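Doubles league: what happens to our dead rubber if the other pair goes home?

Posted by Szu-yu Lau

I captain the thirds at Ellville, which mostly means I own the key to the ball cupboard. In March we played Trelar away in the winter doubles league. Four rubbers to a match, and we were 3-0 up when their second pair announced that, the tie being settled, they would rather like their tea. They shook hands and drove off. My pair had been sitting in a cold pavilion since the first rubber and wanted to play.

Their captain put it down as "not played, 3-0". I say it was a concession and should read 4-0. We are now level on match points with Tam and one rubber behind them, so this has become a matter of principle.

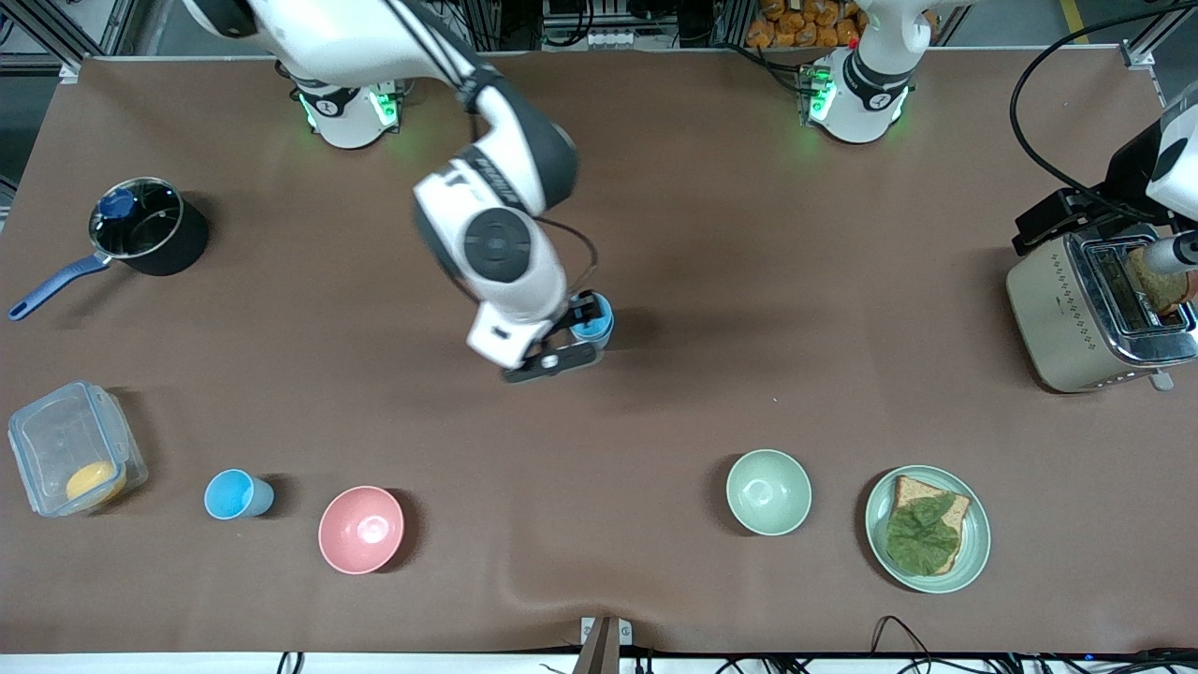

I have read the league rules twice. They devote a whole paragraph to the colour of the balls and one line to unfinished matches, which says they "shall be completed where practicable". Has anyone won this argument before, and how long have I got to raise it?

Gralter

Depends on your league, but in ours a pair that is on site, fit and refuses to play has conceded, and it goes down as 6-0 6-0 to the other side. The "dead rubber" idea comes from watching national team ties on television, where they can drop the last match once the tie is decided. Club leagues that count rubbers for the table don't have dead rubbers, whatever the visitors' stomachs say.

Two things matter. First, did you sign the card? If you signed it at 3-0 you have a problem, though I have seen a secretary overturn one. Second, the deadline. Ours is 8 days from the match, in writing, with a deposit of £50 that you get back if you win. Look in the back of the handbook under "disputes", usually after the adverts.

Write down when they left and whether there was still light or court time. If you only had 15 minutes left on the booking they will say it wasn't practicable, and they'd have a point.

baseline_moaner

Same thing happened to us and we got nothing. League said play it another day, so four of us drove over on a Tuesday night and lost it. Be careful what you ask for.

Szu-yu Lau

Thanks both. I did sign it – but I wrote "under protest" next to my name, rather small. We had the court for over an hour after they left, and my pair used it to practise serving at the empty end. Letter goes off tonight.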